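Review: Claminow Gravity Water Filter

The Claminow is a countertop gravity filter intended for households that wish to keep safe drinking water to hand during a supply failure. Our Stetotthorpe office assessed one unit over the winter, beginning in November.

Assembly took 31 minutes. The instructions are clear, although the washer sizes are not marked. The upper chamber emptied in 85 minutes with both elements fitted, slower than the Uibo tested previously. 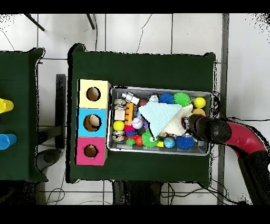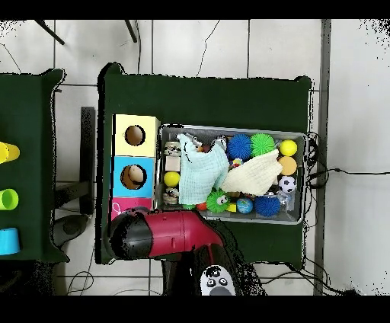
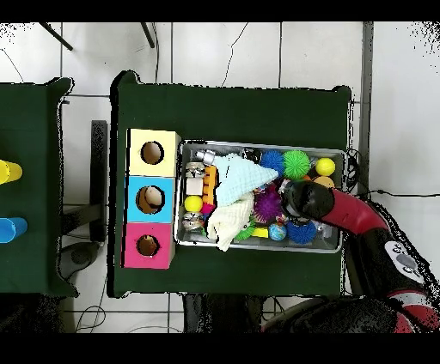
Boxes and tray on the green table, all three views.

Replacement elements cost £43 a pair and should be changed after 1,000 litres. The tap dripped slightly until tightened by hand. Members who already own the Justier stand should note that it does not fit this model.

Recommended for homes of up to four people. It is too heavy to carry in an evacuation bag.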